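Fastent Two-Person Pop-Up Tent: Six Nights on the Coast Path

I'd been putting off buying a new tent for years, mostly because the old one still kept the rain out if you knew which corner to avoid. Then a friend and I booked a walking trip along the coast near Clendcombe, and I decided that at our age we deserved something we could put up without an argument. The Fastent two-person cost me $200, came in a round bag like an oversized pizza, and has now been with me for six nights in all sorts of weather.

Let me start with the part everybody asks about, the popping up. You undo two straps, give it a bit of a toss and stand well back. The first time I did it in the yard and it landed upside down in the hydrangeas, but by the second evening of the trip I had the knack and we were sitting inside with our boots off while our neighbors on the campground were still sorting their poles. I can't tell you how smug we felt!
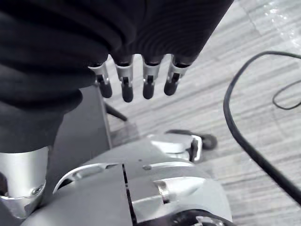

Four fingers and a gray floor.

Putting it away again is a different story. The instructions show a sort of figure eight that you fold over your knee, and the little drawings are no help at all. It took me 10 minutes the first morning (with a good deal of muttering) and I never got it much faster than six. If you have a bus to catch, and on that stretch of coast there aren't many, pack the tent before you make the coffee.

Inside there's plenty of room for two people who like each other. We had our mats side by side and a strip left over for backpacks, and I could sit up straight in the middle, which my neck appreciated. The mesh pockets are placed low enough to find in the dark. The door zipper is smooth but noisy, so anyone who gets up at night will be waking the whole field, I'm afraid.

As for weather, we had three dry nights, two drizzly ones and one up on the headland that I would call a proper blow. The walls flapped like mad and I didn't sleep a lot, but the pegs held and the floor stayed dry. There was some condensation on the drizzly mornings, mainly at the foot end, and opening the top vent before bed made a real difference.

We broke up the camping with a couple of nights at the Silano, a small guesthouse just up from the harbor, and I draped the tent over the balcony rail there to air. Lovely breakfasts, by the way, and very hot showers. Ask for a room at the back if you're a light sleeper, as the gulls start early.

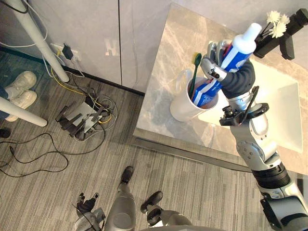
Toothpaste in the white cup, next to the sink.

My friend carries a Van Leeuwen with ordinary poles, so we had a nice comparison. Hers is lighter and packs down to a shape that fits inside a backpack, where mine has to be strapped on the outside and catches on every gate. For long days on foot I'd take hers. For trips where you walk a few miles and camp near a road, or just travel by car, I'd take the Fastent again tomorrow.

I'm giving it 9 out of 10. The missing point is for those folding instructions, and I'd also have liked a couple of spare pegs in the bag, as I left one behind in the grass at Clendcombe.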